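I have now been through the whole business of getting a toaster repaired instead of replaced, and I have some thoughts. Thread.
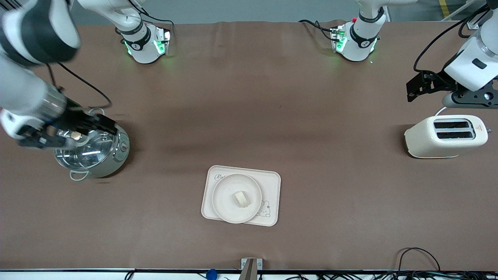

The toaster in question is an Olix. The lever stopped staying down in June. You could still make toast if you stood there and held it, like a person waiting on an elevator.

A new one costs less than the lunch I bought while thinking about it. I want that on the record before anyone accuses me of being thrifty.

First stop was the Olix website, which has a Repairs page. The Repairs page is a picture of a leaf and a link to the store.

I wrote to support. They asked if I had tried plugging it in. I said yes. They sent me a coupon for a kettle.

There is one shop left in Ostport that fixes small appliances. It's called Andreadis, it's open until 4, and the sign says 5.

The man at the counter turned it upside down, and 8 years of crumbs came out onto his paperwork. Neither of us spoke for a while.

His diagnosis: the little electromagnet that holds the lever was fine. The contacts under it were filthy. He could clean them, but the case is held shut with a screw that needs a driver nobody sells to the public.

He has the driver. He made it out of another driver. I have never trusted a business more.

Meanwhile the city of Ovham, up the road, has a repair voucher. They pay half, you pay half. There were 200 vouchers and they were gone by 9 in the morning. Ostport has a voucher too, but it's for parking.

Somebody in my replies is going to say a toaster isn't worth the trouble. Fine. Multiply it by the 1000 other toasters sitting in the shed at the Ostport dump, all with the same dirty contacts and the same stupid screw.

I'd settle for a normal screw. You can keep the leaf.

Anyway, I picked it up at 3:50. It works. The dial still has six settings, and five of them are "charcoal."

He says that part is by design.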